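家事と現場作業、機械はどこまで来たか――台所の片付け編

Drurnwood便り 自動化のページ

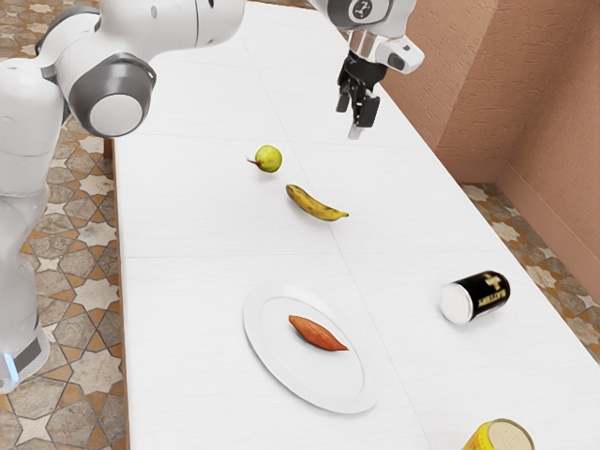 果物をつかむ、その手前の話

「ロボットはもう皿を片付けられますか」という問い合わせが、このページには毎月届きます。短く答えるなら、条件をそろえた場所ならできることがある、普通の家の台所ではまだ難しい、になります。今号ではその間にあるものを順に見ていきます。

冒頭の画像はシミュレーションの一場面です。白いアームと二本指のグリッパ、テーブルの上には洋梨、バナナ、皿にのったサツマイモ、横倒しになった黒い缶。人間なら話しながらでも片付けられる量ですが、機械にとっては性質の違う作業がいくつも並んだ課題になります。

洋梨は上が細く下が太い形をしています。二本の指で挟む場合、太いところを水平に挟めば比較的安定しますが、細いほうに寄ると指の間から滑ります。バナナは曲がっているうえに、置かれた向きによって挟める方向が変わります。長い辺に沿って指を開けばまず入りませんから、手首を回して短いほうを挟むことになります。この「手首をどれだけ回すか」を画像から決める部分は、数年前に比べるとかなり良くなりました。学習を使った把持の手法が広まり、初めて見る形の物でも、それらしい挟み方の候補を出せるようになっています。

サツマイモは両端が細く、皿の上にあります。皿には縁があるので、指先を低く下ろしすぎると縁か皿の面に当たります。高すぎれば芋の丸みの上側だけを挟むことになり、持ち上げる途中で回って落ちます。許される高さの幅は思うより狭く、カメラの奥行きの誤差がそのまま失敗につながります。白い皿を白いテーブルに置いたときのように、物と背景の色が近い場合も、境目を読み違えることがあります。

横になった缶

缶は形が単純なので簡単だと思われがちです。立っている缶なら、たしかに現在の機械が得意とする対象です。横倒しになると事情が変わります。軽く触れただけで転がることがあり、指が閉じきる前に位置がずれます。片方の指が先に触れると、もう片方が届くまでの間に缶が逃げていきます。

さらに、片付けるというのは普通、立てて棚に戻すところまでを指します。横から挟んで持ち上げ、手首を九十度回し、底を下にして置く。この途中でアームの関節が可動範囲の端に来てしまうと、一度置いて持ち直さなければなりません。持ち直しは人間なら意識もしない動作ですが、機械にやらせると手順が増え、その分だけ失敗の機会も増えます。

つやのある表面や金色の文字も、距離を測るセンサーには扱いにくいことがあります。光を強く返す面では測定値が抜けたり、実際と違う深さが出たりします。複数の角度から見て補う方法はありますが、そのぶん一回の作業に時間がかかります。

シミュレーションで何がわかるのか

実機の前にシミュレーションで試す理由は、回数と安全です。テーブルの上の配置を変え、物の向きを変え、照明を変えて何度でもやり直せます。壊れる皿もなく、夜中に人がついている必要もありません。学習用のデータを集める手段としても、すでに当たり前のものになりました。

一方で、シミュレーションの中の洋梨は傷みません。熟して柔らかくなった果物を強く挟むと跡がつきますが、多くの環境では果物は硬い固体として計算されています。バナナの皮のしなり方、芋の表面についた土、缶の側面についた水滴も同じで、計算に入れていなければ存在しないのと同じことになります。画面の中で成功率が高くても、実機に移したとたんに下がるのは珍しくありません。

摩擦の扱いにも注意がいります。指先と物の間の滑りやすさは、実際には温度や汚れや指先の摩耗で変わります。シミュレーションでは値を幅を持たせてばらつかせ、どの値でも大きく崩れない動きを覚えさせるやり方がよく使われます。これで改善はしますが、ばらつかせた範囲の外で何が起きるかは、やはり実機で確かめるしかありません。

実機での記録

比較の材料として、Skudulikという作業台の試験記録を紹介します。アーム一本と二本指のグリッパで、卓上の食品や容器をつかみ、決められた箱に移すだけの課題です。試行は全部で2180回、このうち一度目で箱まで運べたのは954回でした。半分に届いていません。

この数字は、配置を毎回変え、物の組み合わせも固定しない条件でのものです。同じ物を同じ場所に置いて繰り返せば、はるかに良い値が出ます。展示会や動画で見かけるなめらかな動きは後者に近いことが多く、両方とも嘘ではないのですが、家庭の台所に似ているのは前者です。動画を見るときは、物の位置が毎回変わっているか、途中で編集が入っていないか、再生速度が何倍かを確かめると、印象がだいぶ変わります。

失敗の内訳では、つかみ損ねよりも、つかんだ後の問題が目立ちました。持ち上げたときに隣の物を引っかける、移動中に物が回る、箱の縁に当てて落とす、といったものです。把持の候補を選ぶ技術が進んだ結果、弱い部分がその先に移ったと読むことができます。

店や工場ではどうか

家の台所に比べると、店の裏や工場の作業場のほうが自動化は進んでいます。台の高さ、容器の形、物が来る方向を人間の側で決められるからです。箱詰め、同じ容器への移し替え、決まった部品の供給といった仕事では、すでに機械が日常的に働いています。

試験記録と同じ系統の設備を使う包装ラインのKovačevićでは、形のそろった缶と瓶だけを機械に任せ、果物と根菜は人が扱っています。缶も立てた状態で流すようにコンベヤの案内板を直しました。横倒しの缶を機械が起こすより、倒れないように流すほうが安く済んだそうです。華やかな話ではありませんが、現在の現場での使い方をよく表しています。

作業の速さも見ておく必要があります。果物と容器を混ぜた卓上の片付けで、Skudulikの一個あたりの時間は長い場合で70秒かかりました。認識をやり直し、候補を選び直し、低速で近づくとこうなります。人の手なら2秒で終わる仕事です。人が寝ている間に終わればよい家事なら遅くても構いませんが、昼食時の厨房では使えません。遅さが問題になるかどうかは、作業の中身よりも、いつまでに終わっていればよいかで決まります。

「片付ける」の中身

つかんで運べるようになっても、片付けにはもう一つ壁があります。どこへ運ぶかの判断です。洋梨とバナナは果物かごへ、芋は皿からどけるのか、皿ごと運ぶのか。焼いた芋なら食べかけかもしれず、生の芋なら置き場所は台所の隅です。缶は中身が残っているなら棚へ、空なら洗って資源ごみへ。見た目だけでは決められないことが多く、人間でも家族に聞きます。

この部分では、文章で指示を受け取り、手順に分解する仕組みの研究が急に増えました。「果物をかごに入れて、缶は立てて」と言えば、物の名前と行き先を対応させるところまではかなりできます。ただし、手順が正しくても腕が失敗すれば片付きません。失敗したことに自分で気づき、やり直すか、人を呼ぶかを選ぶ。そこまで含めて動く仕組みは、まだ研究室の中で調整しながら使われている段階です。

中身が残っているかどうかは、持ち上げたときの重さである程度わかります。手首に力のセンサーがあれば測れますが、あらかじめ空の重さを知っていなければ判断の基準がありません。家には種類の違う容器が次々に入ってきますから、一覧を作っておくという工場のやり方はそのままでは通用しません。

家庭に入れる前に確かめたいこと

購入や実証実験への参加を考えている方から、何を見ればよいかという質問もいただきます。編集部では次の点をすすめています。

成功率を聞くときは、何を何回試した値か、物の位置を変えたかどうかを一緒に聞いてください。

失敗したとき、機械が止まるのか、続けるのかを確かめてください。瓶を落とした後も作業を続ける機械は、床の破片を広げます。

壁との間隔も大事です。アームは先端だけでなく肘も動きます。テーブルの上に余裕があっても、肘の側に壁や戸棚があると届かない場所が出ます。

子どもや動物がいる家では、接触したときに止まる力の大きさを文書で見せてもらってください。口頭の「安全です」では足りません。

掃除のしかたも聞いておきましょう。食品に触れる指先を外して洗えるか、交換品が手に入るかは、毎日使うとなれば効いてきます。

いまの時点での見立て

卓上の物を一つずつつかんで移す作業は、時間をかけてよいなら、機械がある程度こなせるところまで来ています。横倒しの缶を起こす、縁のある皿から食品を取る、柔らかい果物を傷めずに扱うといった作業は、条件次第です。台所全体を任せられる段階ではありません。

当面は、台所の一角だけを機械に合わせて整える使い方が現実的だと編集部は見ています。置き場所を決めたトレー、倒れにくい容器、手前に広く空けた台。食洗機が来たときに、食器の選び方が変わった家は多いはずです。同じような歩み寄りが、アームについても必要になります。

次の回は5月号に載せます。布ものを取り上げ、タオルをたたむ作業を続けているFlistedisの試験の様子をお伝えします。タオルは果物や缶と違って決まった形がなく、つかむ場所を見つけるところから話が始まります。台所編についての質問は、いつもの投稿欄で受け付けています。機種名を書く場合は、使っている場所の広さと、任せたい作業を一つだけ添えてください。

Drurnwood便り 編集部
2023年3月15日(水)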